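Doors, doors, doors

I have spent most of March thinking about handles, and I'm not even sorry. Regular readers will know I've been helping Bronwyn Costigan on the Ruawai project, where we're trying to get an arm to open doors it has never met before. Well, we finally have a result I'm happy to write about!

The old way was to feed the policy whole demonstrations, start to finish, and hope it picked up the important bit. Bronwyn's idea was to cut each one down to the 3 seconds before contact and train a separate small model on those alone (the rest of the motion goes to an ordinary planner, which is perfectly good at crossing a room). The wrist view is the only input for that last stretch. No map, no depth, no list of handle types. 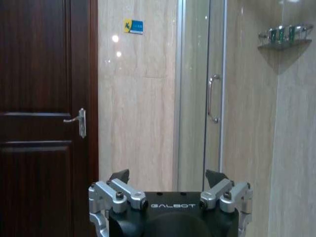 What surprised me was how much the choice of rooms mattered. We'd been collecting in the Itholm lab, on the same few plain doors, and success on unseen handles was stuck at 30 per cent. Once we moved to real homes, bathrooms especially, it went up to 70. Lever handles and long shower pulls want quite different approaches, and having both close together means the model has to decide which one it's going for. Glossy tile and clear glass used to throw it completely, and they still cause most of the misses, but it now recovers from a bad start far more often.

Hamish McPhee thinks the gain is mostly down to the lighting being so varied, and he may well be right. He dug out a 1997 paper on visual servoing that makes nearly the same argument, with a much slower computer. We're going to test it by keeping the rooms and changing only the lamps.

Round knobs are still dreadful, by the way. I'll write those up once we've had a proper go at them.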